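How to Set Your Driver Alerts So You Don't End Up Switching Them All Off

Every new car arrives with its warnings set by somebody who assumes you are about to drive into a lake. It beeps when you drift and when you brake late, and it beeps when a shopping cart shows any ambition. Most owners put up with this until January, then find the master switch. Give it 20 minutes in the driveway first.

I'm working from the menus in my Tiedemann Clernness, software version 143. Other makes bury the same settings under other names, usually one level deeper than you'd like.

Before you start

Park, set the brake and leave the ignition on. Some menus gray out the moment the car moves. Plug in a charger if the screen nags about the battery. Write down the current settings or take a picture of each page, as the reset option also wipes your radio stations and your seat position.

Step 1. Find the volume that matters

Go to Vehicle, then Assist, then Sounds. There are 16 entries, and the slider on the first page controls only the parking chime. The one you want is Alert Level, last on the second page. Set it to the middle. If you normally drive with the radio up, go one notch higher.

Step 2. Separate the lane warning from the collision warning

On the Clernness both come through the dash speaker by default, and at 6 a.m. they sound like the same annoyed microwave. Under Lane, change Sound to Wheel Vibration. Leave the collision warning audible. Now a buzz in your hands means the line and a noise means the bumper. 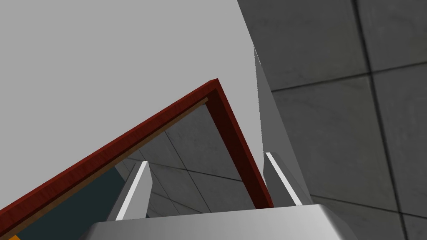 Binta Amadi wrote in to say she did it the other way around, with sound for the lane and vibration for the rest, and that it was fine until she put a thick cover on the steering wheel and stopped feeling anything at all. So if you have a cover, take it off and try again before you blame the car.

Step 3. Move the distance setting

Following Distance has three positions: Near, Medium and Far. Far is lovely on an open highway and unbearable in town, where it treats every parked van as a personal threat. Pick Medium. Near is for people who enjoy being told things too late.

Step 4. Check your phone app

If you use Flastia or Bodach for directions, each one has speed alerts of its own, and they will happily talk over the car. Turn them off in one place or the other. I kept Flastia's and silenced the dash -- the voice is calmer.

Step 5. Take it for a drive

Choose a route you know, with some highway and some town. Don't touch the menus while moving. If something bothers you, remember it, park, and change that one setting. Then drive the same route again.

If the settings go back to default after you switch off, you probably saved them to the guest profile. Pick your own name on the start screen and do the whole thing over. The second time takes about five minutes, most of it spent on the seat.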